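Fusthorpe Supper Club: notes from the kitchen end

The May supper is on Monday at half past six, and yes, it is soup again. We did put it to a vote. Soup won by five, which I put down to low ambition and a good memory of the lasagne.

Tickets have gone up to £6. I know. The hall put its rent up, the hall's oven now takes as long to warm as I do, and bread is priced as though it had been to university. For your money you get a bowl, a second bowl if you look sad enough, and pudding.

We have room for 20 this time. Please book, and please turn up if you've booked. Last month we had more soup than people and I ate leek and potato until I began to resent both.

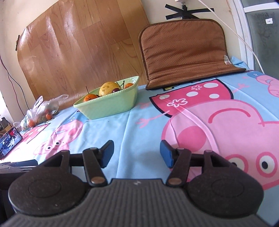 Ha-rang Joo wrote in to say that the trouble with our suppers isn't the soup, it's the start time, and that anyone coming off the late bus from Beaudoin gets in just as the bowls are being stacked. Could we hold a few portions back until seven?

Well, we could. I've asked Zachary Chan, and he has agreed to keep one pan going and guard it with a ladle. Tell us when you book if you need the late serving, or you'll be relying on his good nature.

Pudding remains unsettled. I offered to do fruit, and was told fruit is what you have when there isn't any pudding. 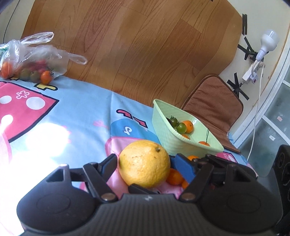

So it will probably be crumble, unless Lieven Van Beek makes good on his threat of a trifle. Bring your own spoon if you're fussy about spoons. The hall's have all been bent by ice cream.

Names to Damian Kaufmann, please, by the weekend.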